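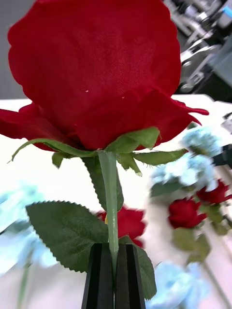 Red fabric rose, petals and sepals up close.

Lostik Stem Vase, Tall
Item 636

Real roses give you a week, most of which they spend dropping petals on the piano. The Lostik was made for the other kind, the fabric kind, and for the people who have quit apologizing for owning them.

It is a narrow stoneware vase with a heavy foot and a neck that grips. Fake stems are usually wire inside and top-heavy by nature, and in an ordinary vase they lean like a guest looking for the door. A cork collar inside the neck holds one stem upright. Two will fit if they get along.

Height: 30 cm
Longest stem it will hold without sulking: 40 cm above the rim
Glaze: Chalk, Soot, or Yáñez Blue (more of a gray, we know)
Inside: unglazed, so please, no water. Your rose won't mind.

To clean, wipe with a dry cloth. Dust on the flower is a separate matter, and Hivero sells a soft brush for it that costs more than the flower did.

Flower not included. Ships from our Rollbridge warehouse in a box much too large for it. Replacement collars are item 145.

Soot is back in stock as of 11/04/2022. Chalk seconds, with small glaze bumps near the foot, are on the clearance page until they run out.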